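## 5. Food Transfer and Packing

The tasks in Section 4 involve rigid objects with known shapes. The Griltullow task set also includes chores where the objects are irregular, slippery, or tangled with one another, and it is on these that the gap between laboratory results and useful household work is widest. This section reports on one of them in detail: moving crayfish out of a serving bowl and into a grocery tote. We selected it over the other food tasks because the item is hard to grasp, easy to damage, and rarely presented alone.

### 5.1 Task definition

An episode begins with a pile of crayfish in a round bowl and an upright insulated bag on the same table. The goal state is an empty bowl and a bag that is still standing. No item may be left on the table or the floor. The order of removal is free, and either arm may be used for either part of the task. A policy may pour instead of picking, although pouring was rare in the demonstrations and was never completed by a learned policy.

Figure 4 gives the table layout. The bowl is set on a dark gray mat to the left of center and the bag stands at the right end of the table, so that each arm has one of the two objects on its own side. Unrelated objects, such as the desk lamp and the tissue box, were left on the table. Earlier versions of the protocol required a cleared surface. We dropped that requirement after finding that policies trained on cleared tables degraded sharply when any upright object was added near the back edge.

The episode ends when the operator judges the goal state to be reached, when the time limit expires, or when a safety stop is triggered. Contact with the bag is permitted. Tipping the bag is scored as a failure of the placement stage even if its contents stay inside.

### 5.2 Hardware and data

All trials used the Firkus two-arm station with parallel grippers and a camera mounted on each gripper, plus a camera at head height. The station is the same one used for the rigid-object tasks, and no hardware changes were made for food. In particular, we did not use soft fingers or suction. Both would be expected to raise the pick rate, but a machine meant for general chores cannot assume a tool change for each kind of object, and the purpose of the comparison was to hold the end effector fixed.

Training data consisted of 2,094 teleoperated episodes collected by operators with prior experience on the station. Pile height, bowl position, bag orientation, and background lighting varied between sessions. Episodes in which the operator dropped an item and recovered it were kept. Episodes in which the operator gave up were removed. We compared two ways of handling the recovered drops, one that kept the full trajectory and one that cut the segment from the drop to the new grasp. The full trajectories gave better results on every measure, and all figures reported below use them.

The policy was trained with the Ondeck codebase at its default settings, except that the action horizon was shortened. With the longer default, the gripper often closed on the position where an item had been before the pile shifted. Shortening the horizon reduced this error and made the motion less smooth. It also increased the time per pick.

### 5.3 Scoring

Each pick attempt is assigned to one of four outcomes. A *single* is a grasp that lifts exactly one item clear of the bowl. A *multiple* lifts two or more, whether or not they are later separated. A *slip* is a grasp that makes contact and loses the item before it clears the rim. A *miss* closes on nothing. Multiples count as useful work only if every lifted item reaches the bag.

Placement is scored separately. An item is placed when it is released inside the bag opening and stays there. Items that hang on the edge of the bag are not counted as placed, even when a later contact pushes them in. This rule is stricter than the one used in the Rawashdeh protocol, which scores only the final state, and the two sets of results should not be compared directly.

Annotation was done from video by two annotators working independently. Disagreements were concentrated in the boundary between slips and misses, where the fingers hide the contact point from the head camera. These were settled using the gripper camera.

### 5.4 Results

The evaluation set contained 84 trials, none of which used a bowl position seen in training. Across these trials the policy made 1,121 pick attempts. Of these, 132 were multiples, or just under one in eight. Singles were the most common outcome, followed by slips. Misses were uncommon while the bowl was full and became frequent once only a few items remained.

The last observation holds for every version of the policy we trained. A full pile is forgiving: a gripper that descends anywhere near the middle will touch something, and the surrounding items hold the target in place as the fingers close. As the bowl empties, items come to rest against the curved wall and slide when touched. The fingers must then enter at an angle, close to the rim, and the bowl itself starts to move. Human operators dealt with this by steadying the bowl with the second arm. The policy reproduced the steadying motion in some trials, but it did so at inconsistent times and sometimes pushed the bowl away from the picking arm.

Performance measured over the first half of an episode therefore overstates performance on the chore. A household user who asks for the bowl to be emptied is not served by a system that removes most of the contents and then circles the remainder until it times out. We report completion of the full task as the main measure for this reason, and by that measure the policy is well below the human operators using the same hardware. The operators finished nearly all of their episodes. The limit is in control and perception, with the gripper setting a lower ceiling than a hand would but a much higher one than the policy reaches.

Placement errors had a different character. Most were caused by the bag opening changing shape between picks. The tote stands without support, yet the sides lean and the handles can fall across the opening. When a handle lay across the opening, the policy continued to release at the usual height, and items came to rest on the handle or slid down the outside. Operators cleared the handle with the nearer arm before continuing. This behavior appears in the training data but is a small share of it, and the policy almost never produced it.

Reflective linings caused a smaller number of errors. With strong light from one side, the head camera saturated on the lining and the policy hesitated above the bag for several seconds before releasing. Changing the exposure settings removed most of the hesitation. We did not retrain after this change.

### 5.5 Effect of operator style

Operators differed in how they approached the pile. One group picked from the top and worked downward. The other cleared one side of the bowl first, which left open space for the fingers. Policies trained on the second group alone produced fewer multiples and fewer slips late in the episode, in spite of having less data. Combining the groups gave an intermediate result. We take this as evidence that collection guidelines matter for tasks of this type, and that mixing strategies without labeling them has a cost.

Speed was less sensitive to style. Operators in both groups took longer per item than a person working by hand, mainly because of the time spent aligning the fingers with the long axis of the item. The policy spent even longer on alignment and gained little from it when the target was partly covered.

### 5.6 Relation to practical use

Whether a machine can do this chore depends on what else is expected of it. Under supervision, with a person available to handle the last few items and to fix the bag, the system does a useful share of the work. Without supervision it does not meet the standard that a kitchen or a packing counter would set, and the failures are of a kind that creates extra cleaning. An item dropped on the floor costs more time than was saved by picking it.

Cleaning the station is a further cost that is usually left out of reports. Residue on the fingers changed the friction during long sessions, and we wiped the fingers between episodes. A deployed system would need either to do this itself or to tolerate the change. Neither was tested.
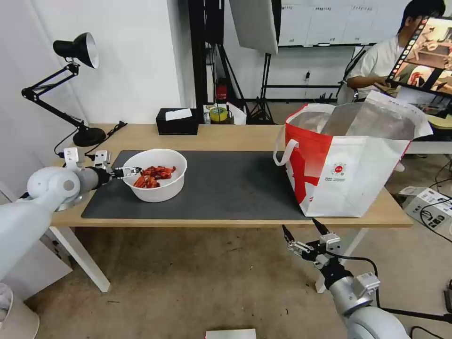
The same limits apply to the other loose foods in the task set, though in different proportions. Items without legs or claws gave fewer multiples and more slips, and the difficulty at the bottom of the bowl was present for all of them. Section 6 examines whether a dedicated training stage for nearly empty containers reduces the late-episode failures.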